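退租时中介要扣清洁费和桌面“磨损费”,押金能拿回多少?

版块:租房与搬家 > 退租、押金
发帖:半箱旧书
发表于 16/01/2022
标签:押金 退租 清洁费 正常磨损

先说情况,写得急,有点乱,大家凑合看。

在Treltdale租了11个月,带家具的一居室,中介是Prundurow。因为工作调去Trikasbridge,提前跟他们打了招呼,按合同通知期走的,没有违约,这一点双方没争议。押金当时交了2,463,合同上写退租后“扣除合理费用,余额退还”。

交钥匙那天来的人进门转了一圈,前后没几分钟,说“挺好的,没什么问题”,让我在一张单子上签了字。单子就是交接钥匙的,我看过,上面没写房屋状况。然后过了一个多星期,收到邮件,附了一张扣款清单:

专业清洁费 616
客厅桌子桌面磨损 未定,等报价
厨房灯泡更换 88
窗帘清洗 未定

看到就懵了。

清洁费:我走之前自己搞了一整天卫生,烤箱拆开洗的,浴室玻璃水垢也刮了,冰箱断电擦干敞着门。不敢说跟酒店一样,但是肯定比我搬进来那天干净。搬进来那天油烟机滤网上的油能往下滴,我还拍了照发给过他们,他们回了句“收到”就没下文了。

灯泡:确实坏了一个,我认。但是一个灯泡要88?我问了,说含上门费。

桌子:这个我最想不通。家具是房东的,桌子是我吃饭加上班都在用的那张,用了这么久不可能跟新的一样吧。而且我一直垫着桌垫,热锅从来没直接放过。他们说“表面有使用痕迹”,问具体在哪,到现在没回。

窗帘:说有味道。我不抽烟不养宠物,做饭油烟可能有一点,但是入住时窗帘也没洗过啊,拉一下就掉灰。

我手上有的东西:
入住时的照片,不太全,客厅和厨房拍得多,卧室只有两三张
手机里跟中介的聊天记录
入住清单一份,上面家具一栏统统写的“良好”,没有细节
退租前的照片,也有一些

桌子也拍了,贴一张。

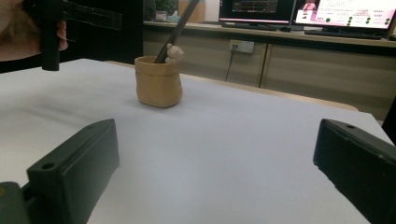 客厅那张桌子,浅灰色桌面,边上是浅色木条。

想问几个问题。一是这种“使用痕迹”到底算不算正常磨损,谁说了算。二是清洁费合同里没写固定数额,他们能不能直接按自己的价收。三是交钥匙时那个人口头说没问题,现在反悔,有没有用。四是我人已经在Trikasbridge了,回去一趟挺麻烦,能不能全程邮件解决。

还有,他们说如果我在几天之内不回复就“视为同意”。这种话有效力吗?第一次遇到,有点慌。先谢谢各位。

补充:合同我又翻了一遍,关于清洁就一句,“承租人应以与入住时相当的清洁程度交还房屋”。没有提专业清洁公司,也没有要求提供发票。

共有三个回复

楼梯间的拖把

我以前做过几年租房这边的登记工作,不是律师,各地规矩有差别,你自己再跟当地的租客咨询点核对一下。按你写的说说。

先回邮件,今天就回。“不回复视为同意”这句话,合同里没有的话,单方面写在邮件里一般立不住,但是你没必要拿这个去赌。回一封短的就够,写明:不同意该扣款清单,请对方提供每一项的依据,同时要求先退还没有争议的那部分押金。最后这句很多人漏掉。他们要扣的是几项,不是全部,没有争议的钱没理由一起压着。

然后一项一项讲。

清洁费。你补充的那句合同条款对你是有利的,“与入住时相当”,标准是入住那天的状态,不是全新,也不是清洁公司做完的样子。那么关键就在于入住那天是什么样。你说油烟机滤网的照片当时就发过给他们,他们还回了“收到”,这个太好了,这是带日期的、对方确认过收到的证据。截图的时候注意把日期和对方的名称截进去,不要只截图片。另外要求他们给清洁公司的发票,上面要有地址和做了哪些项目。如果拿不出来,或者发票只有一行总价,那616就很难说是“合理费用”。还有一种情况,他们压根还没请人做,只是估的,这个也要问清楚。

灯泡。你自己认了,那就争价格,别争责任。灯泡本身的钱加上合理的人工,让他们拆开列。有些灯泡是一体的灯具,要换整个,那会贵一点,问一下型号。我个人觉得这项金额不大,可以留作后面谈的余地,比如你说“灯泡我承担,其余请撤回”,对方有个台阶下。

桌子。正常磨损的意思就是东西按照它本来的用途正常使用,随时间慢慢变旧。桌子拿来吃饭办公,表面有一些细小的摩擦痕迹,一般算这个。烫坏的圈、刀刻的深痕、泡水鼓起来,那就属于损坏了。所以你一直追问“具体在哪”问得对。他们要主张损坏,就得说明位置、程度,还要能说明入住时没有。入住清单上写“良好”,这个对双方都是模糊的,良好不等于全新,你可以这么回。

就算真有损坏,赔的也不是一张新桌子的价,要折旧。问他们这张桌子哪年买的,买的时候多少钱,有没有购买凭证。很多中介到这一步就不吭声了,带家具的房子换过几轮租客,桌子多老他们自己都查不到。

你那张照片我看了,作为整体状态的参考可以,但只有一个角度的话说服力有限。你手机里要是还有别的角度,尤其是靠近窗户、侧着光拍的,都找出来,一起发。不要修图,不要裁,原文件留好。

窗帘。“有味道”这种东西事后没法核实,交钥匙当天没提,过了一个多星期才提,中间房子谁进去过也不清楚。你要求出示当天的检查记录就行。没有记录就拒绝。

口头说没问题那个事。有用,但是单靠它不够。你可以在邮件里把当天的情况写下来,几点到的,待了多久,说了什么,当场有没有指出任何问题。写的时候平铺直叙,不要加情绪。对方如果不否认,后面就可以当作默认的事实来用。

全程邮件解决没有问题,反而比打电话好。他们如果打电话来,你听完以后补一封邮件,“确认一下刚才电话里谈到的内容”,把要点列进去。

时间上给对方一个期限,我一般建议两周。到期没有结果,再去找押金调解或者小额的那种程序,看Treltdale那边具体是哪个部门管,咨询点会告诉你。大部分情况走不到那一步。

想喝冰的

我去年退租也是被扣清洁费,跟他们吵了两个月,最后各让一步,拿回来大半。说点实际的吧。

别打电话!打电话他们客客气气的,挂了就当没发生过。我前面一个月全浪费在电话上了。

还有就是别在邮件里骂人,我骂了,后来调解的时候人家把邮件打印出来了……很尴尬。

入住照片不全没关系,去翻聊天记录,有时候你给家里人发过“看我新家”那种照片或者视频,里面背景能看到好多东西。我就是这么找到地板那道划痕的,搬进来当天发给我妈的视频,镜头一晃正好扫过去。聊天软件里的原图可能过期了,让对方那边也翻一下。

你洗烤箱买清洁剂的小票还在吗,在的话也留着,虽然没多少钱但是能证明你确实搞过卫生。租过蒸汽机之类的也算。我当时借的邻居一台Nakajima的吸尘器,连个借条都没有,白搭。

灯泡那个价我也觉得离谱,不过我那次他们收的更狠,连电池都算钱,遥控器电池。

对了,租约里看看有没有写“期中检查”,如果他们中间来看过房子又没提过什么,那也可以拿出来说的。我那份合同写了每半年来一次,实际一次都没来过。

老街尾二楼

桌子这种不用太担心。擦桌子最好不要用百洁布绿的那一面,浅色面容易擦花,用微湿的布顺着一个方向就可以了,有油就加一点洗洁精。以后租房记得买个大点的桌垫。

清洁费我觉得给就给了吧,为这个来回跑不值当,时间也是钱。当然你要是气不过那就争。

半箱旧书(楼主)

谢谢大家!一楼写得太详细了,照着写了封邮件已经发出去了。

回三楼:不太想给,将近四分之一的押金呢,而且我真的打扫了一整天,腰到现在还酸。桌子的事情谢谢,我平时就是用湿布擦的。

回二楼:翻了聊天记录,还真有!搬进来第二天给我姐发过一段视频,从门口走到阳台,窗帘拍到了,下摆那一圈灰的清清楚楚。桌子只带到一下,看不太出来什么。期中检查合同里写了,他们来过一次,看了烟雾报警器,填了张表给我留了一联,上面“家具及室内状况”那格打的勾。这张纸我差点当废纸扔了,在装电源线的袋子里找到的。

一楼再请教一下,那张检查表要现在就发给他们,还是等他们先回复?另外邮件里我写了灯泡愿意承担,但是要求拆分报价,这样写没问题吧。

楼梯间的拖把

检查表现在就可以发,不用藏着。扫描件发过去,原件自己收好,别寄。发的时候写一句,某月某日贵司检查时室内状况无异议,附表。注意看一下表上有没有对方签名,没签名也能用,力度差一点。

视频同理,截两三张图放邮件里,说明完整视频可以提供。别直接传一个很大的附件,公司邮箱经常收不进去,然后他们说没收到,你又说不清楚。

灯泡那样写可以的。

还有一个小事,押金退款账户,你换城市了如果银行卡也换了,在邮件里主动写清楚新的账户信息,省得他们拿“退款失败”再拖一轮。转寄地址也一起给。

半箱旧书(楼主)

卡没换,地址刚补发给他们了。表上有签名,字很潦草但是有,还盖了Prundurow的章。

他们自动回复说已收到,会在工作日处理。等有消息了我再上来更新。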